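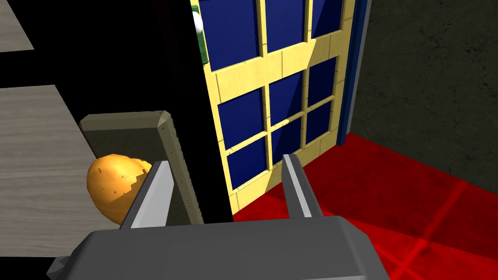
Wrist camera view, simulated door task. Gripper open at an orange knob.

Robot Manipulation Lab, Handout 6: Comparing Grippers on Doors
January 8, 2018

Welcome back! This unit is my favorite part of the course, so please read the whole handout before you come to the lab. You'll be running the same door task with two grippers and two camera placements, all in simulation, and then arguing about which setup you would trust. I mean arguing. Bring opinions.

1. Why doors

Grasping a block on a table lets you get away with a lot. If you come in a little crooked, the block shifts and you pick it up anyway. A doorknob is attached to something, and that something swings on an arc you don't get to choose. Once the fingers close, the hand and the door form a loop, and any error in your path shows up as force at the knob.

A round knob is harder than a lever. You have to squeeze hard enough to turn it, and your fingers have to stay centered on its axis while the wrist rotates. If the center is off by a few millimeters the knob walks out of the grip. You will see this happen many times, and it's fun to watch the first ten.

2. The two grippers

The Laing is a parallel-jaw model. Both fingers slide straight in and the faces stay parallel the whole way. It is easy to reason about because the opening width is a single number and the contact point hardly moves along the approach direction.

The Ginano pivots its fingers at the base, so the tips swing through an arc. That means the tips move forward or back a bit as the hand closes, and your approach distance has to allow for it. In exchange you get a hand that tends to pull a round object toward the middle. Last April's class was split almost evenly on whether that's worth the trouble.

Both models are set to the same maximum closing force and the same finger friction. Please don't change either one until Part C. Every year a group turns the friction way up, opens every door in the building and learns nothing about grippers.

3. The camera

There are two placements in the files. "Wrist" rides on the arm behind the hand and looks out past the fingers, as in the picture on this handout. "Fixed" sits on the wall behind the robot.

Look at the knob in the picture and at the left finger. Part of the knob is already hidden, and the fingers haven't closed on anything. This is the basic bargain with a wrist camera: you get a close view of the target, with the hand in the way. A detector that expects a full circle will place the knob center wrong when one side is covered, and that error goes directly into your approach.

Notice the shadow across the knob too. The bright side and the dark side are quite different in color, so a simple orange threshold tuned on the bright part can drop the rest. Try it with your own code from Handout 4 — it's a great way to find out how much you were relying on good lighting.

One more thing about that view. There's a second door behind the first, with a white knob of its own partly in sight. If your program picks "the round thing nearest the handle plate," check which plate it found.

4. Lab work

Part A. Load the Trellberg scene set and run the supplied controller with the Laing and the wrist camera. You have 200 trials. Wall, floor and door colors are shuffled between scenes, so don't tune to one of them.

Part B. Same scenes, same seeds, with the Ginano. Then repeat both grippers with the fixed camera. Save everything. Each trial writes a row with the seed, the offset between finger center and knob center at contact, the knob angle reached, and a failure code.

Part C. Change one thing and rerun. It can be the friction, the finger length, the pre-grasp distance, or your own knob detector. Only one! If two things change, I can't grade the comparison.

A trial counts as a success if the knob turns through 66 degrees and the door then moves off its latch. Touching the knob doesn't count, and neither does shoving the door with the side of the hand (creative, but no).

5. Reading your results

Don't stop at the success rate. Two setups can have the same rate and fail in totally different ways. Plot the contact offset for successes and failures separately and see where they overlap. With the wrist camera, I'd expect the offset to lean away from whichever finger hides the knob, but check this before you believe me.

Because you used matching seeds, compare the grippers trial by trial. The scenes where one succeeds and the other fails are the interesting ones. Replay at least five of those slowly.

6. Practical notes

The simulator is on the Liltelness machines in room 203. A full Part A run takes around 401 seconds, so start it and then go read someone else's plots. If the arm freezes at the pre-grasp pose, the planner has given up on a joint limit; log it as a failure with code P and keep going.

Hand in your plots, the raw rows and two pages of writing. Write down your prediction for Part B before you run it, and leave it in the report even if it was wrong.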